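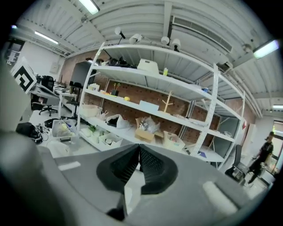 RELLCOMBE, October

Category: Open Data / Household Surveys / Documentation

Print this page | E-mail this page

# Rellcombe Home Storage Survey: Data Card

## Summary

The Rellcombe Home Storage Survey records how households keep everyday goods: dry food, cleaning supplies, linens, tools and paper records. The release contains 863 completed responses, one per household. It is maintained by the Altska Institute and is offered for teaching, housing research and local planning.

## Collection

Responses were gathered by mail and by telephone. One adult answered for each household. The mailed form and the telephone script used the same questions in the same order. Telephone responses are marked "T" in the column `mode`; mailed responses are marked "M".

## Files

- `responses.csv`: one row per household
- `items.csv`: one row per storage area reported
- `codebook.txt`: column names, permitted values and question wording

The two tables are joined on `household_id`. Files are encoded in UTF-8 and separated by commas.

## Coding of storage areas

Each area is assigned to one of four types: closet, cabinet, open shelving or other. Freestanding units without doors are coded as open shelving regardless of material. Garages and sheds are recorded under `location` and have no type of their own. Written comments were shortened to 100 characters, and street names were removed.

## Known limitations

Renters are underrepresented. The question on shelf height was left blank in 314 responses; these values are stored as empty fields and should not be read as zero. Seasonal items may be reported twice where a household moved them between areas.

## Loading the data

The tables may be opened in any spreadsheet program. Users of the Jimport loader should select the Buschmann layout, version 4, before reading `items.csv`. Earlier layouts drop the column `location` without a warning.

## Terms of use

The data may be copied and adapted for noncommercial purposes, provided that the survey is named as the source. Attempts to identify individual households are prohibited. Corrections should be submitted with the affected `household_id` and the column name.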